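Preparing a Guest Room Between Stays

Sorkalard Lodging Services, Housekeeping Procedures, Section 2

This page sets out the standard procedure for returning a guest room to service after checkout. It applies to all 114 rooms at the Sorkalard property and to the 74 rooms at the Jasel annex. Staff who have completed orientation may work from the short checklist kept on each cart. New staff should follow the full text below until their supervisor signs them off.

Before entering

Knock twice, announce "Housekeeping," and wait. Enter only when the room is shown as vacant on the cart tablet. Prop the door open and leave the cart across the doorway. Switch on all lights and report any that do not work before starting.

Step 1. Waste and items left behind

Collect all waste before touching the bed or the bathroom. Check under the bed, behind the curtains, and in every drawer. Anything that could have value to the guest, including chargers, books, and single items of clothing, is placed in a lost property envelope marked with the room number and time. Open food is discarded. Sealed food is held until the end of the shift.

Liners are replaced at every checkout, even when the bin looks unused. Shake the new liner open fully, fold the top edge over the rim, and press out trapped air.

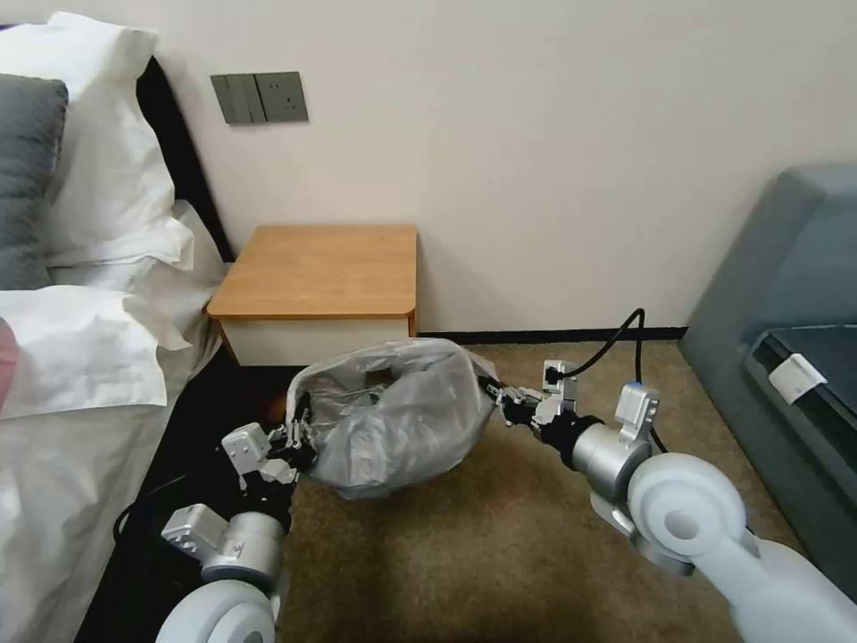 One reader of an earlier version of this page asked whether liners could be doubled on busy mornings, so that the top one could be lifted out and a fresh one would be ready underneath. The practice is not permitted. Leaks pass into the second liner and are easily missed, and the bin itself must be wiped at each change.

Step 2. Stripping the bed

Remove decorative cushions first and set them on a chair, never on the floor. Remove pillowcases, then the top sheet, then the fitted sheet. Look over the mattress protector for stains and tears. Used linen goes directly into the cart bag. Do not carry it against the uniform.

Step 3. Making the bed

Fit the bottom sheet from the head downward and pull it smooth at each corner. Lay the top sheet with the wide hem at the head and the finished side facing down, so that it shows correctly when folded back. Tuck the foot, then form the corners at 45 degrees. Place sleeping pillows upright against the headboard with the open ends of the cases facing away from the door. Cushions stand in front of the pillows.

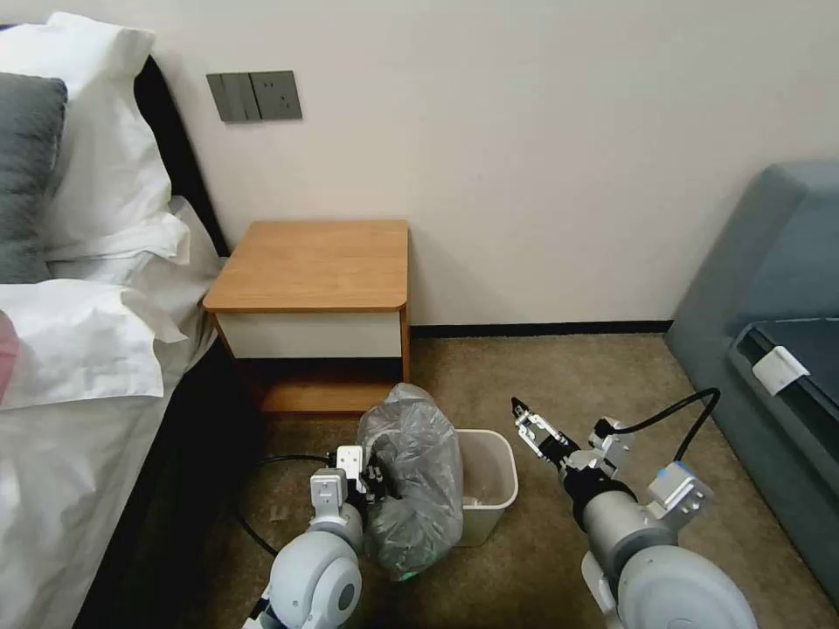 Once the bed is made, stand at the foot and check that the overhang is equal on both sides. Correct any difference now. Pulling at one side after the room has been vacuumed leaves marks in the carpet and usually means the work must be done again.

Step 4. Dusting and surfaces

Work from high to low and in one direction, beginning and ending at the door. Use a slightly damp cloth on furniture and a dry cloth on switches and outlets. Never spray cleaner directly onto a wall plate, lamp, or telephone. Brurnix surface cleaner is diluted according to the chart inside the supply closet.

Step 5. Floor

Vacuum last, starting at the point farthest from the door. Use the narrow attachment along baseboards and beside the nightstands. Spots are treated with the D'Amico carpet solution, blotted, and recorded on the room sheet.

Releasing the room

Set the thermostat to the seasonal figure, turn off the lights, and mark the room as ready. Rooms not released by 3 p.m. must be reported to the front desk.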